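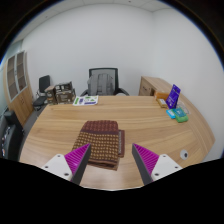 Door-knocking and the second visit

Local parties have sent canvassers to doorsteps for well over a century, but the record of what a single visit does to turnout is thin. Most campaigns log whether a door was opened and how the voter intends to vote. Few log whether the same person was spoken to again.

The Dranidbridge by-election gave Huia Henare and Cathal Duggan a chance to look at this directly. The ward has 2,000 registered voters and had the lowest turnout in its district at the previous election. Henare split it by street into two groups. Households in the first received one visit in February. Those in the second received the same visit and a further call within five days of the poll, made where possible by the same canvasser.

Turnout was higher in the second group. The gap was widest among people who had moved in since the last election, and close to nil among those who vote every time. Duggan puts this down to timing – a reminder is of most use to a voter who has not yet fixed a habit.

Ertuğrul Tokgöz, who has run ground campaigns in Pendwood, is more cautious. Streets differ in age, rent and distance from the polling station, and a split by street carries those differences into the result. He would draw households at random and interview 100 of them afterwards.

Cost is the other difficulty. A second call needs canvassers in the final week, when most agents want them delivering leaflets. Henare plans to repeat the work in Pendwood with the leaflet round left out of both groups.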